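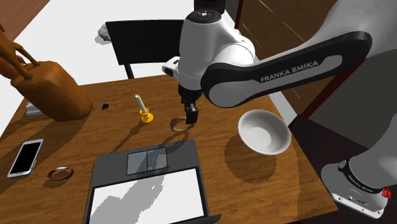

Tukus table-clearing set, simulated: arm over the ring, candle and bowl still out.

Progress report, Tukus project, household chores strand
To: Elli Savolainen, Bullolel
From: Brilville group
May 3, 2021

Sorry this is short, budget form coming seperately.

Where we're at. You asked for a straight answer on whether the arm can clear a table yet. Some of it, in sim, slowly. Wouldn't let it near anyone's kitchen. Details follow.

Work this period was all the table-clearing chore. Ordinary clutter – phone, bracelet, bag with handles, laptop, candle in its holder, a bowl. Task is to pick up what's asked for and put it where it's asked to go, leave everything else alone. The leaving alone part is harder than we told you last time.

Runs: 187 logged since the last report. 16 thrown out, physics blew up (objects sinking into the table, one bag left the building). Remainder usable and on the shared drive. Scoring done on all but the newest batch.

Small flat things. The ring is the best example. Lies flat, hardly any height, fingers have to come down nearly to the wood before there is anything to hold. Early controller stopped high and closed on air. New one goes lower and gets it more often than not, but it sometimes pushes the ring along first and then has to look for it again. Bracelet same story, a bit worse. Phone we have parked until the ring is reliable.

Candle. Tall and thin, falls if you brush it. Most of our knock-overs are the elbow or wrist swinging past on the way to something else, not the grasp. Planner now keeps a margin around tall objects. Cost is time: a single pick can take 40 seconds with the long way round. A person clears the lot in less. Reviewers will ask, so better it comes from us.

Bowl. Most of the effort since March went here. Can't grab a bowl by the middle, the gripper has to straddle the rim, one finger in and one out, and the angle matters. Wrist view helps alot with lining up. Trouble is shadows. Dark patch next to the rim gets read as part of the bowl, or as an edge, and the grasp point drifts. 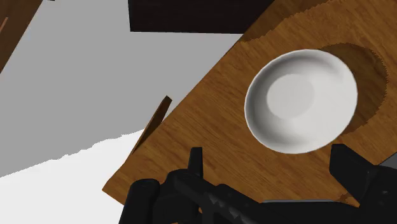 Bowl and its shadow with the gripper in the foreground (simulated). Note ragged shadow edges on the wood.

Those stepped edges come from the renderer, cheap shadow setting we chose for speed. Real shadows are softer. So part of the bowl problem may be our own doing and wouldn't carry over to a real table. Su is re-rendering a subset with the better lighting so we can compare like with like. If the drift goes away, good, if not it's the detector and we need another month on it.

Bag. Handles are good to hook in theory. Not attempted properly. Bag in sim is stiff as a box, a real one flops, so not sure a success there would tell you anything. Would like your view before we spend time.

Against milestones
M1, scene set and logging: done.
M2, single object pick and place: done for 9 object types, bracelet marginal.
M3, whole table cleared with no help: not done. Gets partway then usually stalls on the ring or tips the candle.
M4, real arm: not started, July at the earliest. Lab space still not confirmed on your side, could you please chase.

Money. Under on travel (none), over on compute. Re-render will push compute further. Asking to move the travel line across, form attached when finance sends it back.

Risks. Main one is the jump from sim to real. Anything to do with grip, weight or friction in these numbers is a guess until M4. Second is staffing, one contract ends in July and we'd like to extend.

Next: finish scoring, shadow comparison, ring controller at slower approach speed, then full table runs again. Will send the comparison plots as soon as they exist – call me if you need something for the board before then.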